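Handling Robots, session 6: when film goes where it shouldn't
Notes by Josiane Aubert, 3/14/23

Right, last week I promised you a proper failure, so we're doing the Bramby stoppage. I was on shift for it (worse luck), and I still think it's the best teaching case I've got.

The cell was simple. One arm, a vacuum head with four cups, picking plastic sheets off a stack and laying them on a felt-topped bench for trimming. It had done 900 picks without a murmur. On the next one the vacuum sensor said "part held", the arm swung across at full speed, and the sheet peeled off one corner and wrapped itself round the wrist joint. The arm carried on for another 15 seconds before anyone hit the stop!

Thaddeus Holloway and I had the covers off by lunchtime. Two cups were partly blocked with trimmings. The other two were gripping well enough to keep the vacuum reading just over the threshold, and the threshold had been lowered in November to stop nuisance alarms. I'd signed that change off myself, so no throwing stones at the operators, please.

Things to write down:
One sensor on a shared vacuum line can't tell you which cup has let go.
If you lower an alarm limit, put a date on it for somebody to look at it again.
Stop button first, then isolate the power AND dump the air. A cup can let go when the air goes off, so keep your feet clear. 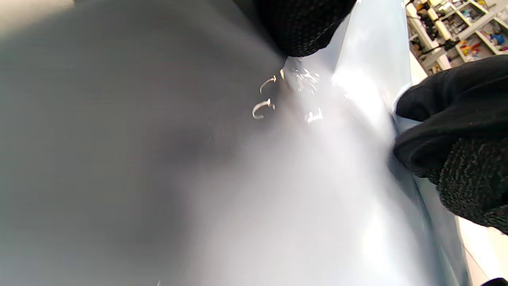
Trimmings are what blocked our cups, and they're easy to miss when you're clearing a sheet by hand. Film is slippery, glossy stuff and your eye goes straight to the glare. Look instead at the little white curls lying near where the sheet meets the grey surface, by the tip of the glove. One of those up a cup and you've lost your seal. Gloves on for this job, both hands, and go slowly where the film has folded back on itself.

For next week: sketch a vacuum circuit that would have caught this. Separate sensors are the obvious answer, but have a go at doing it with just one. Bring it on paper and we'll argue about it (Thaddeus is coming in, and he does like an argument).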